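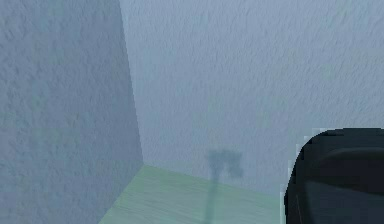 vollholm-sim-corners
README, last touched November

Rendered frames for the Pinalex grasp policy. Sim only, no real camera footage in here. Walls, corners, floor, textures up close. Most of it has no object to pick up and thats on purpose — the policy kept proposing grasps on bare plaster, so we need plenty of examples where the right answer is do nothing.

What you get
1000 episodes, 15 steps each. One folder per episode, frames plus a json with joint states and the action taken. Gripper in view in some frames, out of view in others. Don't filter on it.

Splits
87 episodes held out for test. Everything else is train. No val split yet, make your own.

Labels
grasp / no_grasp / unsure. Unsure means two labellers disagreed and we ran out of time. Treat shadows as background, always. Flat surface filling the view is no_grasp even if you can't tell which wall it is.
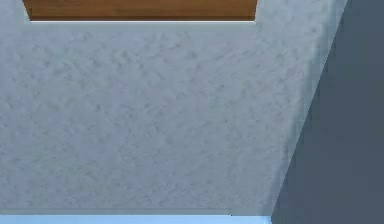 Florin Voicu thinks the close-up surface frames should be down-weighted, or the model learns that grey texture means stop and then freezes near any real wall. Fair point. Sampling weight is in config now, default 20 percent of each batch. Change it if you have a better number, and tell us.

Known problems
- jagged edges, antialiasing was off for the whole render, not going to redo it
- wall texture is the same stipple at different scales, so dont expect it to transfer to smooth paint
- some json files have the timestamp feild as a string
- Jillitz loader skips the last step of each episode. Use the Stoica one

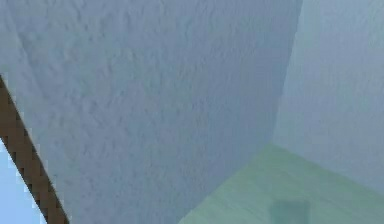
Wall corner and green floor, no gripper in view. Label: no_grasp.

To do
Val split. Second floor colour. Fix timestamps — next release, probably.

Questions go in the issue tracker, please include the episode number.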